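How do you teach a robot to tidy up the veg?
by Funmilayo Ojo

My cousins keep asking me what I do all day, and when I say "I play with plastic fruit" they fall about laughing. It's true though! I help teach a robot called Estik, and this is how it goes.

Think about how you learned to tie your shoes. Somebody showed you, you had a go, it went wrong, you had another go. Estik learns from being shown as well, only it needs to be shown a LOT. One turn at a job, from start to finish, is called an example. Last May we collected 1,239 of them, and my arms ached for a week.

For each example I move the robot's arms myself, a bit like working a puppet. I might steer the gripper down, squeeze it shut on a cucumber, lift it over to a basket and let go. While I do that, the cameras save what everything looks like and the computer saves how the arms moved. Then we shuffle the food about and start again (yes, again).

Why shuffle? Well, if the garlic always sat in the same spot, Estik might only learn to reach for that spot. Put the garlic somewhere else and it would grab a handful of air! So we swap things round, turn the baskets a bit, and put the aubergine next to something new.

Later on, a computer program goes through all the examples, looking for patterns that link what the cameras saw with how the arms moved. That's the learning part. After that Estik has a try by itself, and I get to sit on my hands and watch. 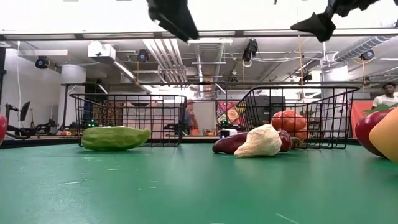 Nipon Bunnag: My daughter wants to know if you keep the goes where you drop something, or do they get thrown away? She thinks Estik should see those too, so it knows how to pick things up again.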